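27. Oktober 2024

Sonntag, Probebühne Munberg, zu zweit. Figuren für den Barbier, Akt 1. Stand der Dinge:

Rosina: neue Kniegelenke drin, linkes läuft sauber, rechtes knackt. Auf der Seitenbühne hört man das bis Reihe 5, also nochmal raus, Bolzen kürzen. Leder statt Filz probieren.

Bartolo - Kopf zu schwer. 500 g ist mit Perücke die Grenze, sonst kippt er beim Verbeugen nach vorn und der Spieler muss nachgreifen. Dalia will den Hinterkopf aushöhlen, ich würde lieber an der Perücke sparen. Offen.

Figaro: Mundmechanik mit Klavierauszug durchgegangen. Auftrittsarie geht, solange Ouazzani nicht schneller dirigiert als am Freitag. Bei den schnellen Silben nur jede Betonung öffnen, sonst flattert der Kiefer. Im Auszug mit Bleistift markiert (die Kopie, nicht das Leihexemplar!!).

Schnurlängen neu: Hände 4 cm kürzer, Kopf bleibt. Alte Schnur von Niso franst an den Ösen, Rest nur noch für Proben nehmen. Neue bei Hulis bestellt, 30 m, schwarz matt. Liefertermin keine Ahnung.

Balkon: Geländer wackelt, wenn der Graf sich anlehnt. Zwei Winkel von hinten, fertig. Das Ständchen haben wir dann ohne Balkon gespielt, ging auch, Timing vom Abgang stimmt aber so natürlich nicht. 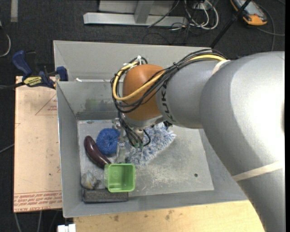 KUKA-Arm über der grauen Metallkiste, gelbes Kabel in weitem Bogen.

Licht: Gesichter saufen ab sobald der Mond an ist. Dalia Radwan fragt wegen einer zweiten Rampe nach, notfals Stirn und Nase heller nachmalen.

Noch offen:
Basilio hat immer noch keinen Hut
Gewitter im 2. Akt - Blech oder Zuspielung?
Übertitel Korrektur lesen, "Vorsciht" steht da seit Januar drin
Spielkreuz Rosina neu leimen, über Nacht in die Zwinge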